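Hi Nyokabi,

You asked for the August update in plain words this time, so I'm skipping the usual template. Shout if the board needs it in the old layout and I'll pour it back in.

## Where the gripper comparison stands

We now have both sets of hand-held grippers running side by side. The Gernum pair is the one you already paid for, and the Stevirik pair came in on loan. Muthoni and I have been swapping between them so neither of us gets too comfortable with one (she's faster than me on both, which I've made peace with). Between us we've logged 818 demonstrations, and 219 of those are two-handed jobs with boxes and small household stuff. That second number is the one I'm happiest with. Back when I wrote the proposal I wasn't sure we'd get to two-handed work at all this quarter!

Most of the sessions have moved out of the lab and into ordinary rooms. It's slower to set up, but a bench with nothing on it was making every gripper look good. Bedding is the big difference. A box on a soft surface gives a little when you grab it, and you find out very quickly whether your fingers are lined up or one of them is doing all the pushing.
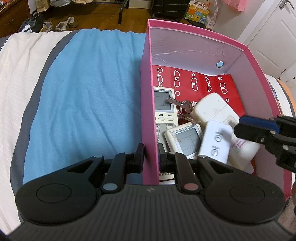
Thin walls are still the hardest thing to grip well. If you squeeze a cardboard side too hard it bows in, and if you go too light it slides when the other hand starts moving things around. The Gernum fingers close more evenly, and I'd pick them for this any day. The Stevirik ones have a nicer trigger and my wrist hurts less after a long session, but they tend to twist on anything flat. Muthoni thinks a stiffer pad would fix that. I think it's the linkage. We have a small bet on it.

## Cameras and the controller

Still on the wide lens. We tried the narrower one for 2 days and went straight back, because we kept losing the second gripper whenever it came in from the side. Keys and shiny buttons throw glare now and then, and I haven't found a setting I love yet.

The Mbwambo controller board is the sore spot. It dropped its connection 4 times last week, always in the middle of a long run, and we threw those runs out. The supplier has sent new firmware and I'm loading it on Monday. If it drops again I'd like to go back to the Gesitz board, which is older and clunkier but has never let us down.

## What I need from you

- A yes or no on extending the Stevirik loan through the end of August
- The okay to order spare finger pads out of the parts budget (ours are wearing at the tips)
- Somebody to sign the revised room-use form, which I put in your mailbox

Spending is on plan and I've attached the sheet. Next up is drawers and zippered bags, and Muthoni is already grumbling about the zippers. I'll send the raw comparison table as soon as she's finished checking my half of it.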